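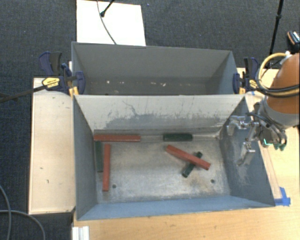 Filed under: List archive > Household > Sorting and storage

From: Coralie Treloar
To: Busstead Household list
Date: 2021-05-14
Subject: Re: The one-bin rule, and whether it works

Kane Paewai wrote:

> I finished the Erari book over the weekend and I'm sold. The idea is
> that you stop sorting by type. No more screws here, batteries there,
> string in the other drawer. Everything that belongs to one job goes
> in one bin, mixed up, and the bin goes on the shelf with a label.
> The author says people who switch get back 11 hours a month. I did
> the garage first and I can't see myself going back. Has anyone else
> on the list tried it? Aroha said she might.

Kane,

I'm glad the garage is better. I don't believe the 11 hours.

I went through the book at the Prorkville library and looked for where that number comes from. There is a note at the back that says "reader survey," and that's all the note says. It doesn't say how many readers, or whether they were asked before they switched or only after. Somebody who has paid for a book and given up a weekend to follow it is going to tell you it was worth it. I would too. And 11 hours a month is a lot of looking for tape. If I was losing that much time in my garage I think I would have noticed.

My other problem is that job bins only work if your jobs don't share anything. In my house they all share everything. The good tape measure is needed for curtains, for shelves and for the garden beds. So either I buy three of them, or the tape measure lives in one bin and I have to remember which. The book's answer (chapter four, I think) is to buy duplicates. Fine, but then it should say what the duplicates cost. I priced a second set of basics at the hardware store in Lockyer and got to $505 without trying hard, and that was leaving out the drill.

I have been at this a while. In 2006 I did the color dot system, where every room had a color and every object got a sticker. It was in all the magazines. I bought a roll of 1000 dots and I still have most of it. Hussam Abou Jaoude will remember, he did his whole workshop and then found out the glue took the finish off his plane handles. That one was going to save us hours as well.

What I suspect is that any system looks good for the first six weeks. You've just thrown out a lot of junk and handled every single thing you own, so of course you know where it all is. Take the same garage, throw out the same junk, put it back on the old shelves in the old order, and I bet you'd feel just as pleased. The book never compares the two. The before pictures are all of a mess and the after pictures are all of a clean room with new bins in it — and you can guess who sells the bins.

I'll give it this much. For seasonal stuff I think it's sensible, and I was doing it already without a book. Canning gear goes together. Christmas lights go with the extension cord for the Christmas lights. Aba Ofori keeps a bin for power cuts and she was the only one on our street with a working flashlight in March. But she has had that bin for years, and it's one bin.

So if you want to persuade me, please do this. Leave the garage alone until the fall. Don't tidy it for visitors. Then write down what you went looking for in one ordinary week and how long each thing took, including the times you gave up and bought another. If Aroha Hoani does hers, ask her to start writing it down before she moves anything, so there's a before to go with the after. Post both, good or bad, and I'll read every line.

Also, does anyone want the dots? They're mostly green and orange. I can leave them at the library desk.

Coralie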